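Tables people eat at — notes for the evening talk, October
Speaker: Godfrey Athumani

Before I start: check the microphone, put the water on the left side. Ask if people at the back can hear. Speak slowly, I always go too fast on the first page.

Opening
Good evening, and thank you to Bolavmont for the room. I have repaired and finished tables for many years, mostly kitchen tables, and tonight I want to speak only about the top. Legs are another talk.
Ask the room: who has a wooden table at home? Who has put a hot pan on it? (Wait for hands. They are always shy with the second question.)

Part one, choosing
Tell the Tanui story. A family brought me a table with a deep scratch and wanted it to look new. I sanded it, and they did not like it. The scratch was gone but the colour was also gone, because the old oil had made it yellow over the years. I had to oil it 4 times before they were satisfied. Since then I show a customer a small test place under the table first, where it does not matter.
Pale wood or dark wood? Pale wood shows coffee and red wine, dark wood shows dust and flour. Each person must decide what they prefer to wipe.
Do not speak about prices here. Somebody will ask at the end.

Part two, looking at the surface
Pass round the 2 sample boards from Udov. One is oiled, one is varnished. Ask people to close their eyes and touch. Please remember to get them back, last time I went home with one.

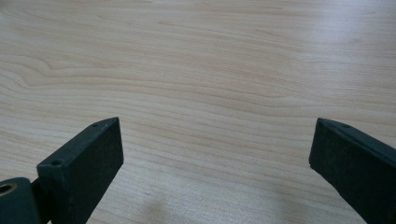 I want people to look at the grain before they buy any product. Always wipe and sand along it, and for this you must know where it goes. On this pale top it runs mostly from left to right and goes down a little to the right, so my cloth will follow the same way. At the left there is a wavy part with small hooked peaks, and there I would go very lightly with paper, by hand. Then show the whitish light at the upper right and how it partly hides the lines. When I inspect a table I move my head, or I move the lamp, until I have seen each part without the shine.

Part three, daily care
Damp cloth, well pressed out, then a dry one. Little soap. No green scouring side of the sponge, please!
Oil: thin coat, wait, take off what is left on top. Most sticky tables I meet have too much oil — people think more is better.
Oily rags must be laid flat outside to dry. Say this twice, they can catch fire by themselves.
If time is short, skip the Grimach workshop story and go to questions.

Questions
White rings from cups: depends on the finish, ask them which one.
Prices: send them to me afterwards.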